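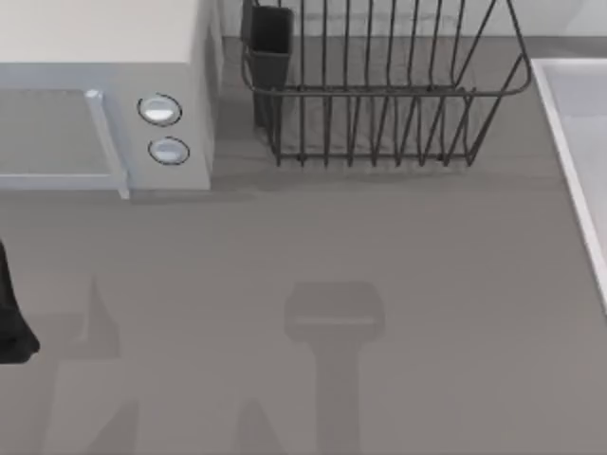 Floarea Dobre wrote in after the April open day to ask why we bother with a pretend kitchen at all when there's a perfectly good real one down the hall, and couldn't the robot just learn in there? I love this question, and I got it in one form or another all afternoon, so it goes first.

Open Day at Brekside: Your Questions

Print this page | E-mail this page

Why a simulated kitchen?

Okay, Floarea, so the short answer is speed, and the slightly longer one is dishes. In the simulator I can run a task 800 times overnight and go home for dinner. In the real kitchen somebody has to put everything back by hand between tries, and that somebody is usually me. The simulated one has a microwave, a wire dish rack and a sink along one gray counter, and resetting it takes a keystroke. The real kitchen still matters a lot (we finish everything there), but the early, clumsy practice happens on the computer.

Was I watching a video or was it live?

Live! The big screen in the demo room was running the simulator as you stood there, which is why it stuttered a bit when we had two groups in at once. The only thing we had recorded ahead of time was the short welcome clip by the coat hooks.

Why does the kitchen look so plain?

Several of you said it looked like a showroom before the furniture arrives. Fair! There's a bare gray counter, a pale wall behind it and not a crumb anywhere. We start out plain so that when something goes wrong we have fewer places to look for the reason. Later on we swap in patterned counters, different lights, clutter, all kinds of ugly wallpaper. The ugly wallpaper is my department and I'm proud of it.

What are Grinda and Barbu?

Grinda is our name for the simulator setup, the software side of things. Barbu is the real two-armed robot in the workshop. People kept asking me if Barbu was the one on the screen, and I can see why, but the pair of arms on the screen is a computer model. I answer to neither name, though I was called Grinda at least once on the tour and I let it go.

How does the robot know where the microwave is?

In the simulator the computer always knows where everything is, because it put everything there. The trick is that we don't let the robot's program peek at that. It has to work from the camera view, same as it would in a real room. That's also why I made such a fuss about shadows during the talk. When the arms are over the counter, they throw soft dark shapes onto it, and a program that hasn't seen enough shadows can take one for an object and try to steer clear of it. My nephew does the same thing with the drain in the bathtub.

Do the shadows have to be there? Couldn't you switch them off?

We could, and early on we did. Everything went beautifully until we tried the same program in the real kitchen with the blinds open. So the shadows are back, and they are staying.

What tasks is it supposed to learn?

At the moment our list is pretty homely. Opening and closing the microwave, turning a knob, putting a plate in the rack, taking it out again. The knobs are harder than they look! You have to pinch, turn and let go without dragging your fingers across the other knob, and our model microwave has one right above the other. Plates are a different headache, because the slots in a wire rack are narrow and the robot has to come in at a good angle.

How often does it get things right?

Depends on the task, and I'm going to be a little careful because someone quoted me back to myself at the coffee table. For closing the microwave door, our last practice batch was 200 tries and it missed 47 of them. We'd changed the starting position of the arms that week, so I expected it to be rough. Please don't compare that number with the one on the older poster by the stairs. The poster is from a different setup and I keep meaning to take it down.

Why two arms?

You try getting a plate out of a rack while holding the rack steady with no other hand! Plenty of jobs can be done with one arm, and we do practice those, but kitchens are built for people and people mostly show up with two. The tricky part is keeping the arms out of each other's way. In the simulator, a bump costs us nothing. In the workshop it costs us an afternoon and a very quiet phone call to the parts supplier.

Can I drive the robot myself?

On the screen, yes, and lots of you did. We had the hand controllers out from two o'clock on. Barbu is a different story, since that takes safety training and a staff member on the stop button. If you missed your turn because the line got long, come early next time and head straight for the back of the demo room.

My daughter wants to try this at home. What is Nutar?

Nutar is the little practice program we hand out to schools. It's a cut-down kitchen with a single arm, and it runs fine on an ordinary laptop (I tested it on my mother's, which is saying something). Ask at the front desk and we'll send you the download and the worksheet. Start with the lesson on reaching, even if it looks babyish. Everybody wants to skip to the gripper and everybody comes back.

Will there be another open day?

We'd like to run one in the fall, and in the meantime there's a smaller drop-in every Thursday after lunch. No talk, no welcome clip, just whatever we happen to be working on. Some weeks that's a robot doing something neat and some weeks it's me squinting at a plot. You're welcome either way, but bring a sweater. The workshop is freezing.

Related items

Getting to Brekside: parking and the side entrance
Nutar for teachers: lesson notes
Meet Barbu: a short workshop tour
What we changed in Grinda this spring

Home | Visit | Open Day | Schools | FAQ | Contact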